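Facilities Desk > Furniture and Fixtures > Closed > Desk surface: fabric snagging at cable hole

Opened 9/24/18 by Tiburcio Cuautle
Site: Bindon, second floor
Item: Flonora desk, pale wood top, one round cable hole near the edge
Priority: low

Problem as reported

Knit items catch on the desk near the cable hole. Noticed first with a sweater cuff, then with a dust cloth. The snag is small and does not leave a splinter in the fabric, but it pulled a loop out of the cuff. Location on the desk is hard to pin down by hand. Running a fingertip over the top finds nothing. Requester asks for a repair or a replacement top.

Entry 1

Asked requester whether the desk had been moved or refinished. Desk was moved from the north wall in the spring and has not been refinished. A Drikex cable grommet was fitted in the hole before the move and is now missing. No grommet in the drawer or behind the desk. Requester wipes the top with a damp cloth and a general spray cleaner, brand not known.

Possible causes at this point:

- raw cut edge on the hole, exposed when the grommet came out
- finish worn through, grain raised by repeated damp wiping
- cleaner residue holding grit
- metal burr on the part below the hole

Entry 2

Cleaned the top first to rule out residue. Warm water with a few drops of dish soap, wiped with the grain, dried right away with a towel. Left it overnight with nothing on it. Checked again the next morning with the desk lamp laid almost flat to the surface. No raised fibers visible on the main area. Some dullness on the side nearest the chair, consistent with forearm wear. Snag still reproducible at the hole, so residue is ruled out.

Entry 3

Changed the test cloth. The microfiber used in Entry 2 catches on everything, including dry skin, and cannot be relied on for this. A nylon stocking over the hand is the usual method but it gives no idea of how a heavier knit behaves, and the complaint is about a sweater. 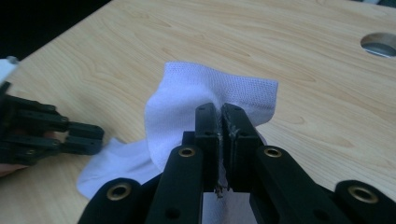
The test cloth for the rest of this ticket is a plain knit, free of any dye that could hide a pulled thread. Procedure is to lay it down, lift it by a fold, drag it slowly along the grain and then across it, and look at the underside for loops. White fabric with a fine knit like the one lying crumpled on the desk is suitable, as a pulled stitch casts a shadow and stands out from the rest. Terry is not suitable. Ribbed cuffs are acceptable if nothing else is on hand. Shake the cloth out between passes or an old loop will be read as a new one.

Entry 4

Results, light pressure, cloth dry:

Open area, along the grain: no snag.
Open area, across the grain: no snag.
Far edge: no snag.
Hole, dragged toward the chair: snag on most passes.
Hole, dragged away from the chair: no snag.

A snag in one direction only points to a lifted fiber in the cut edge. The metal below the hole was checked separately with a cotton swab. Swab came back clean with no pulled cotton. Burr is ruled out.

Entry 5

Repair. Masked the top around the hole with painter's tape. Wrapped 400 grit paper around a short dowel and worked the inside edge with the dowel held upright, then tilted slightly to break the corner. Vacuumed. Repeated with 1,000 grit. Finished the corner with 2,000 grit by hand, no dowel. Sanding was kept off the flat surface. Wiped with a barely damp rag and let it dry.

Applied one thin coat of clear paste wax to the cut edge with a swab, buffed after 8 minutes. Wax is a stopgap. Bare wood in the hole will take up water from wiping and the fiber will lift again if it is left unsealed.

Entry 6

Repeated the drag test as in Entry 4. No snag in any direction. Turned the cloth over and checked under the lamp, no new loops.

Requester asked if the grommet is still needed. Yes. Ordered a replacement from Rutkowska, as the original Drikex part is no longer stocked in this size. Measure the opening before ordering any more of these. The hole diameter given in the furniture list was wrong and has been corrected.

Entry 7

Grommet received in October and pressed in. Fit is snug, no glue used. Cloth passes over the rim without catching. Requester was told to stop using spray cleaner near the hole and to dry the top after wiping.

Requester confirms no further snags. Sweater repair is outside the scope of this desk.

Status: closed, T. Cuautle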